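Drarell to Release Kitchen Task Recordings for Robot Learning

PRARKTHORPE, 2018-12-22 -- Drarell said today that it has finished the first round of recording for Lunde, its project to gather examples for a robot learning system. The round produced 2,986 recordings of an arm working at a toy kitchen. The company will share the full set with research groups early next year.

Recording began in August at the company's workshop in Prarkthorpe. In each session an operator guides the arm through one short task while the joint positions and the camera views are saved together. The tasks include turning a knob, opening the oven door and moving a small item from one part of the kitchen to another.

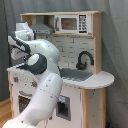

The arm at the toy kitchen used for the Lunde recordings. Photo: Drarell

"We wanted many plain examples of a few ordinary jobs," said Helge Fjeld, who leads the project. "A learning system needs to see the same job done from different starting points, at different speeds and by different people. Most of our days went into that."

Each recording carries a short written label that says what the operator was asked to do. Labels are entered before the session starts and checked again by a second person afterward. When the label and the recording don't match, the label is rewritten to fit what the arm did. Recordings with missing camera views or gaps in the joint data were removed before the total was set.

The release will also include 904 attempts in which the task was not completed. These are counted within the total and marked separately, so that groups can train with them or leave them out.

Magdalini Galanis, who runs the recording sessions, said the failed attempts were kept on purpose. "An operator misses a handle, backs up and tries again. That is useful material, and for a long time we were throwing it away," she said. "We changed the rule in the second week and went back through the drives to recover what we could."

New operators complete 100 practice runs before any of their work is added to the set. The kitchen stays in one spot during a session, and the arm's starting pose is changed between runs.
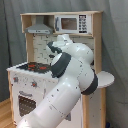
Will the recordings work with other robot arms?
They were made on one type of arm, so the joint data will need to be converted for any other. The camera views and written labels can be used as they are.

The set will be offered in 2 parts. The first contains the camera views and labels, and the second adds the joint data. Both will come with a guide to the file layout and a list of known problems, including a clock error that affects some of the early sessions.

A second round is planned at the company's Groltelside site, with a different kitchen layout and longer tasks that join several steps. Drarell has not set a date for that work.

Research groups that want early access may write to the Lunde project office at Drarell, Prarkthorpe. Requests should name the group and state how the recordings will be used.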